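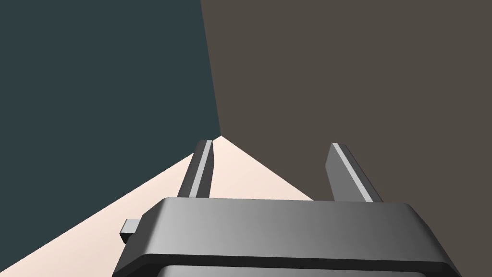

*Wrist view from the simulator, Mastwood open day. Gripper open, nothing in it yet.*

**Mastwood open day – who went?**

**gantrygoose** wrote:

Quick writeup before I forget it all. Got there just after 10, queue already out to the bike racks. Main hall was the usual stands, but upstairs they had the simulator on a big screen and you could have a go with a gamepad. That's the view you drive from, looking out over the back of the gripper. Grey fingers, teal wall, brown wall, pale floor. Took me ages to get the hang of which way was down.

They run 200 practice grabs in the sim before anything goes near the real arm. Bloke on the desk said the real one is a Besine, second hand.

Worth the trip. Parking £40 if you overstay, be warned!!

---

**tinsnips** wrote:

Went in the afternoon. Bit let down tbh. I drove 354 miles there and back and half of it was a computer game. Wanted to see metal moving.

---

**gantrygoose** wrote:

> Wanted to see metal moving

Did you not go round the back to the Bunda hall? Two arms stacking crates, on the hour

---

**tinsnips** wrote:

No?? Wasnt on the leaflet

---

**oldbelt** wrote:

It was on the leaflet. Page 2, under the café times.

Anyway, disagree about the sim. Best bit of the day for me. You can crash it as often as you like and it costs nowt. First week on our line at work someone put a finger through a guard panel. Robot finger, before anyone panics.

---

**pocketcrane** wrote:

Sim is fine for learning the controls, hopeless for learning to grip. Look at that floor, no markings, no shadows to speak of, walls flat as paint. How are you meant to judge distance? I kept stopping short. Real floor has scuffs, cables, somebody's tea.

---

**oldbelt** wrote:

You go by the corner. Line the left finger up with where the walls meet and come down from there, worked for me after a few goes

---

**pocketcrane** wrote:

Works till you turn the wrist. Then the corner's gone and you've got a screen full of brown

---

**gantrygoose** wrote:

Ha, yes, did that. Had to hit reset.

Fair point on the shadows though. I asked and they said there's a setting for it, they leave it off on open days so the thing doesnt stutter. Chiba demo last December had them on and it was crawling.

---

**tinsnips** wrote:

Was at Chiba. It was crawling with the shadows OFF as well

---

**lathe_and_learn** wrote:

Anyone know if the sim is something you can get at home? My lad was on it for ages and had to be dragged away, he's 11. Would rather not spend £200 on a gamepad that only works with one thing

---

**gantrygoose** wrote:

Ordinary gamepad, the one I used was the cheap sort. Dont know about the software, will email them and post back here.

---

**pocketcrane** wrote:

If they answer, ask about the shadows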